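2025-10-21
Stadine, wrist camera, blur filter before training

Carried over from last week: the pick policy degrades when trained on the full Plorutville set, and the suspicion is frames taken during fast wrist moves. Plan is to score every frame for sharpness, drop below threshold, retrain, compare.

Scoring is variance of Laplacian on the gray channel, center crop only. Pulled 2,000 frames at random for threshold setting. Cut at 38 for now. Hand check of the low end is mostly what one would expect, whole-frame smear with nothing to lock on to.

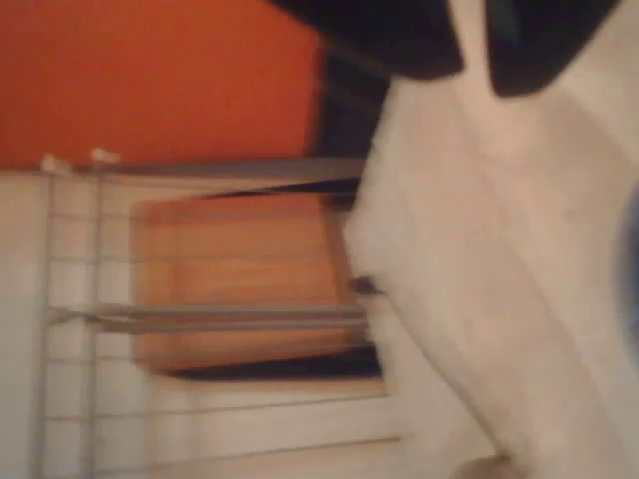

Low-end frame, wire rack at left. Tilt plus blur; rack rails still separable from the wall by color.

Problem with a single global score: large plain areas pull it down even when the camera is still. A sharp view of a bare wall and a smeared view of the rack can land in the same bin. Tried dividing by local contrast. Helps on walls, makes dark regions noisy. Left it off. Buckley's script normalizes by exposure time instead, but our logs only carry exposure for the later sessions, so not usable across the set.

Second problem is what gets thrown away. Frames with an object between the fingers are over-represented among the rejects, and those are the ones the grasp-state head needs. In the one below the label print is unreadable, but the yellow box and the dark shapes at either side of it still separate well enough to label as held. Keeping a rejected-but-labeled pool for that head only. 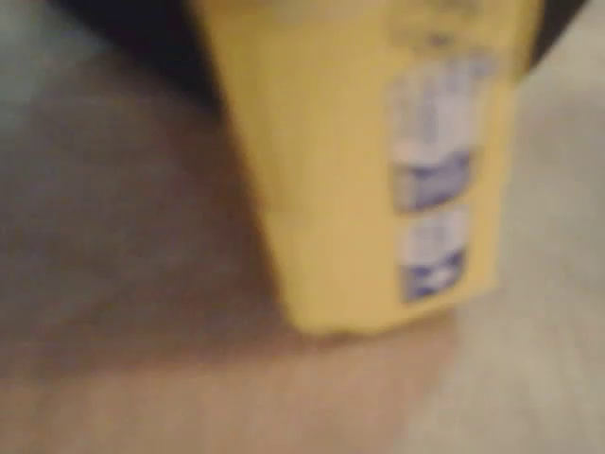

Next

- Rerun scoring with crop shifted toward the fingers. Same 2,000 frames, same seed.
- Train two heads separately: pose on filtered frames, grasp state on everything.
- Check timestamp offset between joint log and camera. If it is over 90 ms, joint speed can't be used as a blur proxy and the Brerkell method is out.
- Threshold stays at 38 until the rerun is in. Do not overwrite the old split file.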